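Cuaderno de taller – preparación del coche para la ronda de junio

Entrada de mañana, empiezo a las 8 con café y con la lista de lo que quedó pendiente de la última carrera. ¡Qué ganas tenía de abrir este amortiguador! Llevo desde la segunda manga convencido de que el trasero derecho no trabaja igual que el izquierdo, y por fin hay un rato para mirarlo con calma.

Recordatorio de dónde estamos: el coche va de maravilla en las primeras vueltas, gira bien en la entrada y sale limpio. A partir de media final empieza a subvirar en el centro de la curva, Han levanta para que la nariz entre, y al volver a dar gas se le va de atrás. En el óvalo de Troretti eso nos costó tres puestos. No es una tragedia, pero con lo bien que clasificamos da rabia.

Lo primero, pesos. Coche en las básculas con depósito a la mitad y piloto (gracias, Han, por venir tan temprano y estarte quieto con el casco puesto). El peso cruzado sale un poco más alto que en la hoja de marzo, y eso ya explica parte del subviraje. Lo curioso es que no hemos tocado los muelles desde entonces. He medido alturas en las cuatro esquinas y la trasera derecha está 7 mm por debajo de lo apuntado. ¡7 mm! Ahí hay algo, y ese algo no es el conductor.

Desmonto el muelle trasero derecho y lo pongo en el comprobador. Es el Disudari, el que compramos de segunda mano a principio de temporada, y ha perdido altura libre. La dureza al principio del recorrido está casi como nueva, pero al final se queda blando. Por comparar pruebo también el izquierdo, que es Cerkholm, y ese clava las cifras de la hoja. Resultado: muelle derecho fuera. Le pongo la etiqueta roja para que no vuelva a acabar en un coche por despiste.

Ahora el amortiguador. En el banco, a baja velocidad, la compresión se comporta bien. En extensión hay un escalón raro, como si la válvula tardara en cerrar. Repito la pasada en caliente y el escalón crece, o sea que encaja con lo que cuenta Han de la segunda mitad de carrera. Lo abro: aceite muy oscuro, una lámina del paquete de extensión con el borde doblado y un poco de viruta en el fondo del tubo. Lámina nueva, juntas nuevas, aceite nuevo. Vuelta al banco y la curva sale lisa, preciosa, de las que dan ganas de enmarcar. 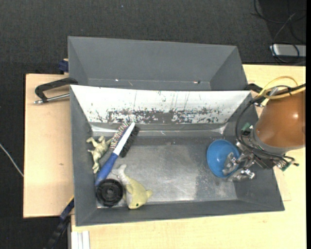 Ayman Masri lee lo anterior y discrepa con lo del muelle: según él, perder altura libre no basta para mover tanto el cruzado, y antes de echarle la culpa habría que comprobar si el soporte inferior del eje está recto, que en Troretti rozamos el muro con esa rueda. Propone además no cambiar muelle y amortiguador a la vez, porque entonces no sabremos cuál de los dos arregló el coche.

Tiene razón en lo del soporte y me da un poco de vergüenza no haberlo pensado. Pongo la regla y la escuadra: está torcido, muy poco, pero torcido. Desmontado y cambiado por el de repuesto. Repito alturas con el muelle viejo puesto, solo por saberlo, y la esquina sube 3 mm. Los 4 restantes son del muelle. O sea, reparto casi a medias, empate entre Ayman y yo – lo dejo por escrito para cuando lo niegue.

En lo de no cambiar las dos cosas a la vez no le hago caso del todo. El amortiguador estaba averiado y no voy a montar una pieza que sé que falla para tener un ensayo más limpio. Lo que sí haremos es salir a la primera tanda con el reglaje de marzo exacto, sin retocar nada más, y partir de ahí.

Montaje de tarde:
Muelle trasero derecho nuevo, Cerkholm, misma dureza nominal que el retirado. Medido antes de montar, correcto.
Cruzado devuelto al valor de la hoja de marzo. Me ha costado media vuelta de tornillo y bastante paciencia.
Barra Panhard en el mismo agujero. La tentación de bajarla era grande, me he aguantado.
Diferencia de desarrollo entre los neumáticos traseros revisada con cinta, a la presión de salida. El derecho había crecido un poco, lo aparto para entrenos.
Frenos sangrados, reparto sin tocar.

Pendiente: el motor tiene 400 vueltas desde la última revisión de válvulas y me gustaría mirarlas antes de la ronda. También cambiar el cable del acelerador, que va un pelín áspero al final del recorrido. Y preguntar en el circuito si mantienen el horario de entrenos, que el año pasado lo adelantaron y casi nos pilla con el coche en el remolque.

Plan para los entrenos. Primera tanda corta, tres vueltas de calentar y cinco a ritmo, temperaturas de neumático nada más entrar. Segunda tanda larga, con el depósito como en la final, que es donde aparecía el problema. Si el centro de la curva aguanta hasta el final de esa tanda, no tocamos nada y nos vamos a merendar. Si vuelve el subviraje, medio punto menos de cruzado y otra vez a pista. Han, por favor, apunta en qué vuelta empiezas a notarlo, aunque te parezca una tontería, porque «hacia el final» no me sirve para comparar con la curva del banco.

Otra cosa para quien coja el banco después: la célula de carga necesita ponerse a cero con el soporte montado. He perdido un rato largo persiguiendo un desfase que era solo eso. Lo he dejado escrito en la tapa con rotulador.

Cierro a las 7 de la tarde. El coche está en el suelo, con las ruedas de entrenos puestas y el par de apriete repasado. Falta pegar el dorsal del lado izquierdo.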